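Subject: Re: [hands-list] jointed fingers or plain two-jaw for small pegs?
Date: March 27, 2022

> We've been running the Flurkine two-jaw gripper since October and it's
> fine on boxes, but small pegs twist in the jaws about as often as not.
> Has anyone on here tried a hand with real fingers for this? Is it worth
> the extra wiring and the extra swearing?

Yes to the wiring, yes to the swearing, and I think yes to the hand! I put the Sivska hands on both our arms last week and set out the Villanueva board, the one with the blue and white pegs and plates and trays (we use it for everything now, so at least the numbers compare).

First thing I noticed is how much the thumb angle matters. Bend the fingers down into a proper pinch and a small blue peg sits right between the tips. Leave them too flat and you're pushing the thing around the board like a pea on a plate.

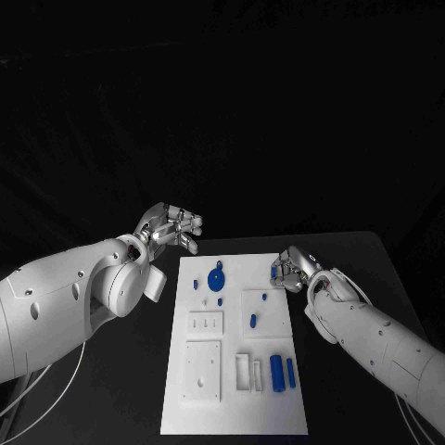 What I ran

Same 50 picks with each, right arm only, left one parked up and out of the way. The two-jaw got 29. The fingers got almost all of them, and the 3 I remember losing were my own bad start positions. Big cylinders are a wash, either will do.

What bugs me

Speed, mostly. The fingers take ages to close if you keep the force low enough to be gentle. Also the Lurkivow controller drops the hand every so often and you have to home everything again, which gets old fast. I'm on the stock settings, so if someone has a better set please post it. And they're not cheap, 900 more per hand than what you've got.

If you only do boxes I'd stay put. For pegs, try to borrow one first and run your own parts. Which size are yours, by the way? I can try something closer on Monday if you tell me.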